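Plenia workshop releases build files for Hetar hand-held gripper pair

12 November 2019

Plenia, the shared workshop, has released the drawings, parts list and recording software for Hetar, a pair of hand-held grippers used to record manual tasks for later playback on a robot arm. The design is by members Thomas Ferraro and Natalina Lo Presti, who started the build in June.

Each gripper has two fingers and carries a white cube printed with black square markers. Software named Vumus reads the markers from a camera at head height and works out the position and angle of each tool. The operator stands at a table and handles small objects with the fingertips. Cloth and shallow trays are the standard test items.

The current archive holds 2,597 recordings, of which 713 involve fabric. Fabric remains the harder case, as thin edges slip when the fingers close out of line. Version 4 of the finger drawing corrects the alignment and fits the earlier body without changes.

"The marker cube has to stay rigid on its mount," said Lo Presti. "A small amount of play there shows up as a large error at the fingertips." 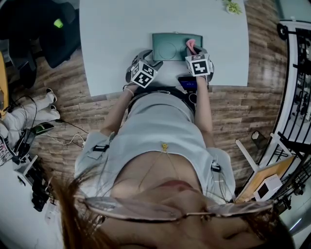
Availability

The files can be downloaded free of charge from the Plenia members' page. A kit of cut parts for two grippers will be sold through Costa, the workshop's supply counter. Cameras are not included. Enquiries should be sent to Thomas Ferraro at the Plenia front desk.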